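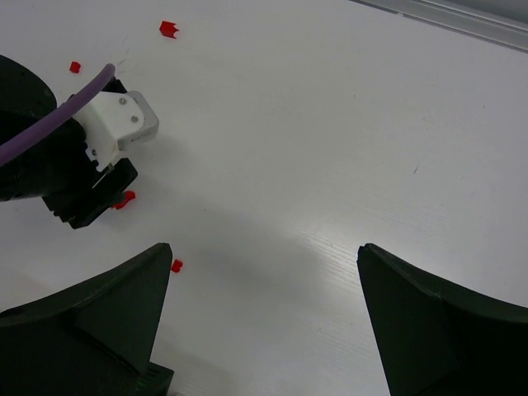

I am comparing two sets of fingers for my two-arm setup and I would like to hear from somebody with more experience. The first set is the Pascu, long wedges with a pointed tip. The second is the Tileo, short and with soft pads. My parts are small red plastic pieces, irregular in shape, on a white table. With the pointed fingers I got 20 good picks of 30, with the pads only 11 of 30. But the pointed tips sometimes push the smallest chip away before they close. Is it the finger, or is it my closing speed? The controller is a Rarngate, all settings are default.
Gunārs Luik

Pads are useless for chips. Keep the points.
Grorkison

I had the same problem in August. In my case both things were guilty — the speed and also the height. Please try to close at half speed and to stop the tips just above the table, so they don't scratch it. Also check that both tips arrive together. If one touches first, it will push the piece, and the wrist camera will not show it well, as the fingers hide the last moment. Thirty picks is a small test, so I would repeat each set with the same pieces in the same places. What grip force did you set for the pads? Mine needed more than the default.
pickandplace_2482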